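**OKENVILLE, 12/25/25**

Grodari says its new bus plan will get Okenville riders to work faster next year. The company said much the same in October, when it took over the Juhász Street line, and riders there are still waiting for the posted timetable to match the buses.

Under the plan, the line would run every 15 minutes on weekdays, and fares would stay where they are until summer. Grodari puts its on-time rate at 90 percent. It gets that number by leaving out any trip that was canceled, which is a generous way to grade yourself. Add those trips back in and the rate drops to 55 percent, going by the company's own trip logs, which the city posted last week.

The city is paying for a rider survey too, and Grodari has been quoting it at every chance. It found that 97 percent of riders were "satisfied or somewhat satisfied." The form had no box for "somewhat unsatisfied," and it was handed out on board. People who had given up and walked home did not get one.

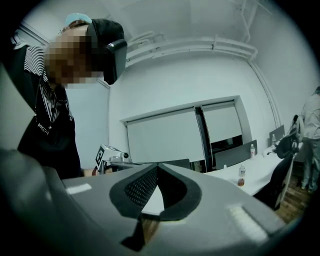 Will the new plan cost the city more?

It will, by $900 for each weekday the added buses run. The money comes out of the street repair budget, at least until the contract is up for renewal.

Stosura, the firm that ran the line before, lost the contract over late buses. Its logs counted canceled trips as late. Grodari's do not, so the two records can't be set side by side, though the company's flyers do just that.

A Grodari spokesperson said the canceled trips were "a start-up issue" and would not say when the start-up period ends. The city council is due to vote on the plan next month. Members have asked for a full count of canceled trips before then. As of Thursday morning, the company had not sent one.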